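Wire harness

A wire harness (also wiring loom, or just loom in most Australian workshops) is a set of insulated wires gathered into one bundle and finished with connectors, so the lot can be fitted to a machine or vehicle in one go. Used in cars, whitegoods, caravans, farm gear. Not the same as a cable, where the wires share one outer jacket.

Construction

Wires cut to length, stripped, terminals crimped on. Terminals then pushed into a plastic housing until they click. Bundle is taped, tied or sleeved, branches left loose where they split off. Long looms are laid out on a pegged board. Short ones get done at an ordinary table, by hand, and most of the labour is still in the connectors.

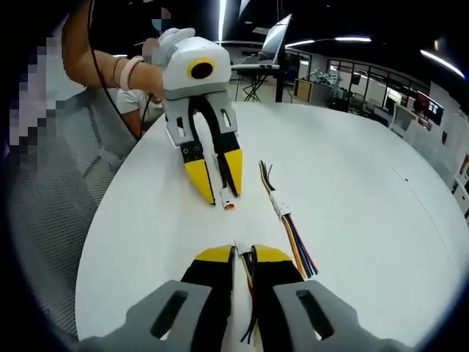 Colour coding varies by maker. Black is commonly the earth in low-voltage DC work -- but not in mains wiring, and older looms follow no rule at all. A tracer stripe is added when the plain colours run out. The drawing should always be checked agianst the loom, not the other way round.

Local production

The Darwish works at Cluninmont opened in 1982 making trailer looms, later fridge and pump harnesses for Metent. Its largest pattern had 258 wires. Work moved to Hiltard afterwards, with 155 staff at the peak, and the Cluninmont shed is now used for storage.

Faults

Terminal not fully seated, the usual one. Also chafed insulation, corrosion in the plug, strands nicked in stripping. Tug each wire lightly after insertion, then test continuity end to end. Repairs to a crimp are generaly not worth it -- cut back 5 mm and fit a new terminal.

See also: Crimping; Cable tie; Trailer plug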